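Banana

The banana is the long, curved, usually yellow fruit that most of us ate before we had teeth, and I've been keeping this page on it for my household encyclopedia since March (the apple page is done, the pear page is a mess, please don't look at the pear page). Anastasia Moschos checks my spelling and Sotiris Petridis sends me corrections about botany, so if something's wrong, blame him!

Shape and parts

Botanically the banana is a berry, which still delights me. It grows in rows called hands, and each single fruit is a finger. The stem end is what most people snap open. The other end, the blunt one, has a small dark tip where the flower used to be, and plenty of people (my friend Paraskevi Christodoulou among them) pinch that end and peel from there instead. I've tried both and I go back and forth.

The curve comes from the way the fruit grows. The young fingers start out pointing down and then turn up, away from the ground, bending as they get longer. The outside of the bend is always longer than the inside, so when you slice one into coins for cereal you get little wedges unless you tilt the knife as you go.

Color and marks on the peel

Green means starchy and firm. Yellow with a hint of green near one end is how I like mine, still a bit chewy, good for packing in a lunch. Fully yellow is sweeter, and once the brown freckles spread you're in banana bread country. A single short brown mark is a different matter from freckling; it's often only a scrape or bruise in the peel, and the fruit underneath can be perfectly fine.

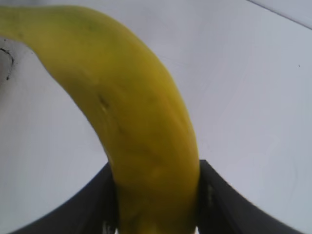 Keeping them at home

Leave bananas out on the counter until they're as ripe as you want. The fridge turns the peel dark but slows down the inside, so a sad-looking cold banana may be nicer than you'd think. If you have a bunch and they're all racing ahead, pull them apart and keep them away from the apples.

For holding them I'm a basket person. A woven one lets air in from the sides, and a low rectangular shape takes a banana lying down better than a deep round bowl does. Prodromos Economou swears by a hanging hook, and I'll admit his bruise less, but a hook is no use for lemons.

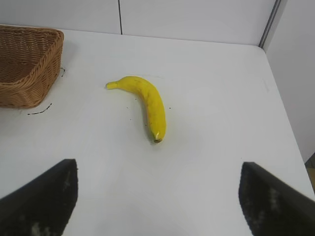 A yellow banana on a white tabletop, with a woven wicker basket nearby.

Play and display bananas

Pretend bananas deserve their own section. They come in plastic, wood, felt and painted foam, and they turn up in toy kitchens, store windows and fruit baskets that never get eaten. Good ones copy the dark tip and a few speckles. From across a room I've been fooled more than once (I bit one at Kosmas Kontogiannis's place, and I'd rather leave it there).

See also: Apple; Fruit basket; Banana bread; Plantain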